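Filed under: Reports / Equipment Reuse / Interim
2 comments | 14 shares
Search reports Go

Desktop Reuse Program – Interim Report to the Larnov Fund
Prepared by Drarmont, hardware workshop. Period ending July.

1. Status

The grant covers the recovery of 825 desktop towers from the Fontes offices. Intake is complete. All units have been logged, weighed and moved to the ground-floor store. Storage work started in May, after the memory and power supply checks were closed out for the first batch of 100.

The target for the full program remains 3000 components returned to use, counting drives, memory, supplies and expansion cards separately. Drives are the largest single group and take the most bench time per part.

2. Drive work

Towers are worked on their side with the panel off. Drives are held in blue plastic carriers, and the cage, the data cable and the power lead are checked before a drive is passed for reuse. Carriers with worn rails are set aside and replaced from scrap units. A fixture tray stands next to the tower on the bench – this has cut the number of drives laid flat on the metal worktop, which was noted as a risk in the last report. 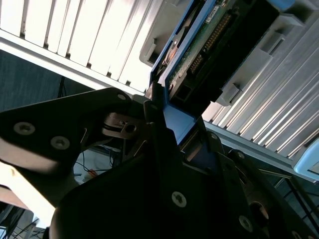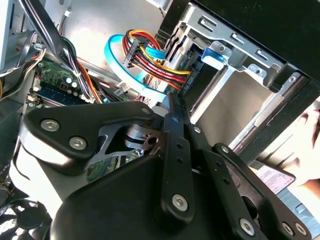
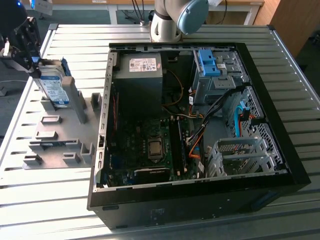 Storage bench, drive work in progress.

3. Findings to date

Drive cages: bent tabs are the most common fault. Most can be straightened by hand. Where a slot is torn the cage is swapped.

Data cables: stiff or kinked SATA cables are discarded without testing. Replacement stock from Caltia arrived in June and is enough for the current batch.

Power leads: four units had loose pins in the drive connector. All four were repaired and rechecked under load.

Labels: a drive whose serial label cannot be read is held back from the log until the number is confirmed in software. This slows the count slightly. No change is proposed.

4. Schedule

The storage stage is nearly 4 weeks behind the original plan. The delay comes from the wipe station, which was out of service for part of June. A second station is now running, and evening wipes are started at 5 p.m. so that results are ready at opening.

5. Next period

– Finish drive checks on the first batch
– Begin expansion card sorting
– Order spare carriers, quantity to be confirmed
– Submit cost sheet with the next report

No change to the budget is requested.

Tags: desktop reuse, hard drives, interim reports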